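About Limero

Hi, I'm Fuad Tesfamariam, and I run Limero, a small school where grown-ups learn to fix electronics. Radios, amplifiers, washing machine controllers, the power supply in that monitor you've been meaning to throw out. If it has a circuit board in it and it used to work, we'll probably teach you how to go looking for the trouble.

I get asked all the time what kind of school we are, and I never have a short answer. We don't give out degrees. We aren't a club either, although people do hang around after class as if it were one (you're welcome to, the kettle stays on). Most of our students have day jobs that have nothing to do with electronics. We've had nurses, bus drivers, a retired French teacher, a pair of brothers who run a bakery and came in smelling wonderful every single time.

How I got into this

My father fixed radios on our kitchen table, and I was the kid who held the flashlight. I held it badly. I got bored and let it drift, and he'd tap the table without looking up and I'd point it back. I couldn't have told you what a resistor did, but I knew what a tired old radio sounded like before it gave up, and I knew the smell of solder better than the smell of dinner.

Later I got a job at Prorkix, a service shop that took in amplifiers and mixing desks from all over the state. I thought I'd stay a year. I stayed long enough to have my own chair, my own mug and very strong opinions about connectors. It was a great place to learn because everything came in broken in a different way, and the older techs would let you sit with a problem for a whole afternoon before they leaned over and asked whether you'd checked the fuse. I hadn't checked the fuse. I always check it now!

What bugged me was the counter. People would bring something in, we'd hand it back working, and they'd ask what had been wrong with it. There was never time to tell them properly. You could see they really wanted to know. I started staying late to show a few of them, then a few more, and in the end I handed in my notice and rented a room.

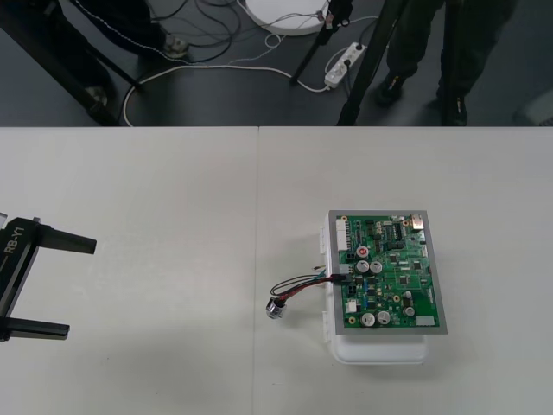 Circuit board on the white tabletop

The early days

The first room was above a tile store and it was freezing. We opened in November, which I wouldn't recommend to anyone, with a sign I'd painted myself and a stack of junk televisions I'd collected from the curb. I printed 300 flyers. I still have most of them, if you need scrap paper.

Four people came to the first class. One had the wrong building and was looking for ballroom dancing, but she stayed, and by the end of the evening she had replaced a power jack on a clock radio and was showing it to everyone like a new baby. She came back the next week, too. So I count her as our first real student.

I had no plan for the lessons back then. I'd put a dead thing on the table and we'd all stare at it. It was fun, but it wasn't fair on beginners, who need somewhere to start. So over that first winter I wrote it all down, from how to hold an iron to how to read a schematic without panicking, and that became the course we now call Tu. The name is short because the label on the binder was short. I've been offered better names. I'm keeping it.

What we teach

Tu is where nearly everyone begins. It runs one evening a week and covers safety first (please don't skip safety, capacitors can hold a charge long after you've pulled the plug), then soldering and desoldering, then using a meter, then finding faults. By the last few weeks you're working on something you brought from home. We don't promise it'll work at the end. Some things are past saving, and learning to see that early will spare you a lot of late nights.

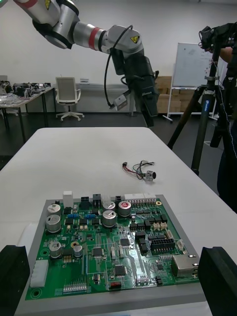
Silver capacitors on a green board

After Tu there are shorter courses you can take in any order you like. Power supplies is the popular one. Audio is my favorite, and I do go on a bit in that one, so bring a snack. There's a surface-mount class for people with steady hands and patience, and an appliance class which is mostly about control boards and partly about how to get the back off a dishwasher without saying anything you'd regret.

I like teaching on old boards with big parts. You can see what's going on. You can follow a trace with your finger and work out where the power comes in and what it's feeding. Once you've got the idea on a big friendly board, the tiny crowded ones are much less scary, and you'll have stopped thinking of them as magic by then anyway.

A class costs less than you might think. The full Tu course is 500 dollars, with the parts and the loan of tools included, and you can pay it in pieces. The short courses are 100 each. If money is tight, write to me and say so in one line. You don't have to explain, and you won't have to fill anything in.

The parts wall

I have to mention the parts wall because I'm a little in love with it. It has 86 drawers, and I know what's in nearly all of them. Resistors at the top, capacitors in the middle where I can reach them, connectors along the bottom, and one drawer that just says "hmm." New stock comes from Silix, a parts dealer who has put up with my strange little orders from the beginning — three of this, two of that, one of something they last sold years ago. Everything else is salvage. If you've got dead gear with good parts in it, we'd love to have it. We can't take microwaves or anything with a leaking battery, sorry.

Students can use the drawers for their class projects. Just write what you took on the clipboard. I don't mind at all if you use things up, I only mind finding out in the middle of a lesson! 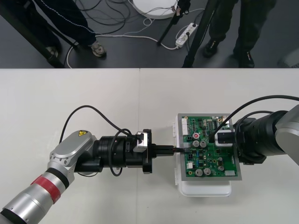
Green circuit board on the white tables

How we like to work

Slowly, mostly. I'd much prefer that you spend an hour looking and five minutes soldering. Beginners tend to want to swap parts right away, and I get it, swapping parts feels like progress. But a good look with a bright light will find a surprising number of faults: a cracked joint, a bulging capacitor, a connector that's worked itself halfway out of its socket.

We also write things down. Every student gets a notebook on the first night and I'm quite annoying about it. What did you measure, where, and what did you expect to see? My own notebooks go all the way back to Prorkix and they're a mess of coffee rings and arrows, but I've gone back to them more times than I can say. Last winter I found a note that saved me a whole weekend on a tape deck. I'd forgotten writing it, and I'd also forgotten how to spell "oscillator."

Ask anything. Ask it twice. I've been at this a long time and I still have to look up color codes when I'm tired.

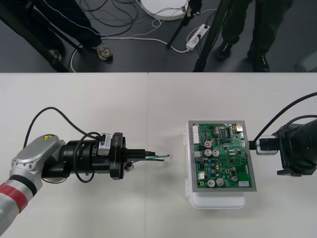 Coming to see us

The next Tu course starts on 5th April and there are still places. If you'd like a look before you sign up, come by on any class evening and sit in for a while. You don't need to call ahead. Ring the bell twice, as the first ring never seems to reach the back of the room, and somebody will come down and let you in.

Wear something you don't mind getting a bit of flux on, and tie back long hair. Closed shoes, please. Reading glasses if you use them, and bring them even if you only sort of use them. We have magnifiers to share, but the good one goes fast.

Parking is on the side street and it's free in the evening. The elevator works, though it takes its time. If you're bringing something heavy, let me know and I'll meet you at the door with the cart.

See you in class!

Fuad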